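The planner written by Torquil Menzies for the Cemari cell at Ostport splits processor handling into two searches – one for the grasp, one for the approach – and replans both at 100 Hz.

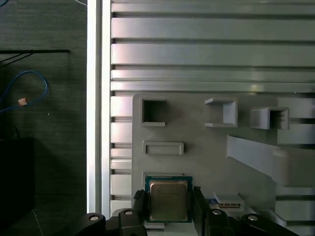 A processor held upright by its sides in the toothed fingers.

Contact force is read from finger current. Pose comes from the wrist view, fitted against 856 stored templates. Glare off the heat spreader still upsets the fit, so Menzies masks it and tracks the green edge.

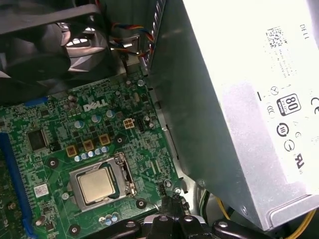

Fingers between the socket and the power supply.

Inside a case, the collision model matters more than speed. Loose cables are padded as solid volumes. Version 3 is due in April.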